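Vormachen und Fernsteuern: Häufige Fragen zum Anlernplatz

Stand Juli, gepflegt von Qiuyue Xie
14 Kommentare · 9 Mal geteilt

Wie lernt der Roboter bei Clekirine eine Aufgabe?
Eine Person steuert die Arme aus der Ferne und führt die Aufgabe vollständig aus. Jeder Durchgang wird mit Bild und Gelenkstellungen gespeichert. Für die Aufgabe „Apothekenartikel und Box“ sind 200 Durchgänge vorgesehen.

Was sieht die Kamera am Handgelenk?
Den Bereich zwischen und vor den beiden Greiferfingern. Wer steuert, sollte vor dem Zugreifen kurz auf dieses Bild wechseln.

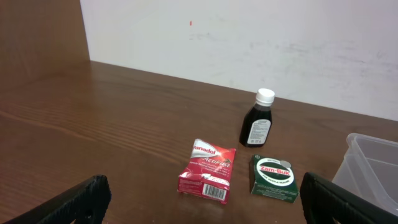
Blick der Handgelenkkamera: Panadol ActiFast, dunkle Flasche und Zam-Buk auf dem Tisch

Müssen die Packungen neu sein?
Nein. Geknickte Ecken und Falten sind erlaubt. Undichte Flaschen bitte aussortieren.

Kann ich den Arm auch von Hand führen?
Ja, im Modus Jokarholm. Der Arm gibt dann nach und lässt sich am Unterarm bewegen. Die Finger werden weiterhin über den Taster geöffnet und geschlossen.

Werden immer beide Arme gebraucht?
Nein. Bei der durchsichtigen Box reicht oft einer, der andere bleibt in Warteposition.

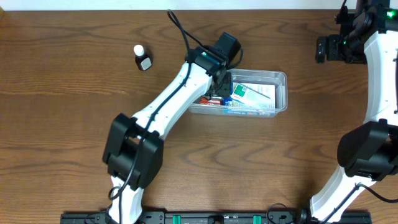 Beim Greifen in die Box senkrecht von oben kommen und erst schließen, wenn beide Finger die Packung fassen können. Liegt etwas zu eng, zuerst den Nachbarn herausnehmen.

Was passiert mit misslungenen Durchgängen?
Mit „verworfen“ markieren, nicht löschen. Im Archiv Pludside liegen derzeit 1.471 Durchgänge aus allen Aufgaben, davon 620 von Hand geführt.

Wie lange dauert die Einweisung?
Einen Vormittag. Termine über Qiuyue Xie.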